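Stacked plastic cups stick together after washing

1 min read

Lihua Shi
We have a set of plastic tumblers in pastel colors, tapered, no handles. When I nest them after drying on a rack they seize and I have to twist hard to get them apart. One has cracked at the rim. Is there a way to store them nested, or should I give up the shelf space?

Joaquim Vieira
They are going away damp. A film of water between two tapered walls seals the gap, and the upper cup then sits in a partial vacuum. Stand them upside down on a wire rack with space between them, overnight if the kitchen is cool.

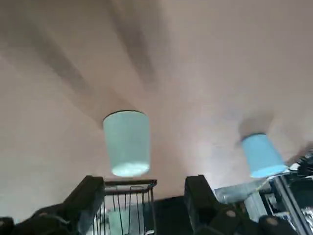

Check the inside of the base as well - water collects in the corner there and a towel misses it. To free a stuck pair, put cold water in the inner cup and stand the outer one in warm water for 20 seconds. Do not use boiling water.

Kelechi Haruna
Strip of paper towel between each one. Works for me.

Colette Tessier
Same problem with my Wellent ones. I stopped nesting them.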